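Giving up the allotment

I handed back the key to my allotment in August, after 17 years. The site is at Zestdale, on the slope behind the old dairy, and mine was the plot nearest the tap. I'd meant to write about it sooner.

The decision was mostly arithmetic. The rent had gone up to 293 a year, with water on top, and I was getting up there perhaps once a fortnight. By June the bindweed had the bottom half. I cleared it twice and it came back twice.

What I grew, for the record: potatoes every year, broad beans most years, onions until the white rot got in. Garlic did badly. I tried a squash called Russo which was sold to me as a good keeper and went soft before Christmas. The best thing I ever planted was a blackcurrant that came as a bare stick from Finska, the nursery on the ring road, and gave more fruit than we had freezer for. I asked if I could dig it up and take it home. The answer was yes, but it was too big to shift and I left it for whoever comes next.

The shed took two weekends. I kept the fork, the good spade and a tin of labels. The cold frame went to the plot opposite. I had a Cika rotavator which I bought second-hand and used four times, and I sold that the week I put the notice up.

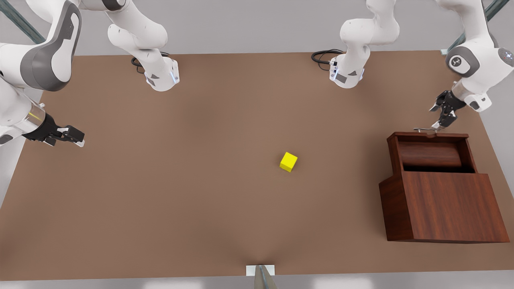 Margaret's plot, two down from mine, was given up the year before, and her message when she heard was that I should have kept a half plot and let the rest go. She still misses having somewhere to be at seven in the morning. I did think about a half plot. The waiting list at Zestdale is long and it seemed fairer to let a whole one go, and I know myself well enough to say I'd have neglected five rods as thoroughly as I neglected ten.

At home there is a yard that gets sun until two o'clock. I've put in three large pots and a trough along the wall. So far that means salad leaves, chives, and a tomato that was planted too late and has stayed green. I water it with a can before work, and it takes five minutes.

I thought I'd feel worse about it than I do. I miss the potatoes, the shop ones being nothing like as good, and I miss the walk up there. I don't miss the bindweed. Next spring I'll try dwarf beans in the trough and see if they get enough light.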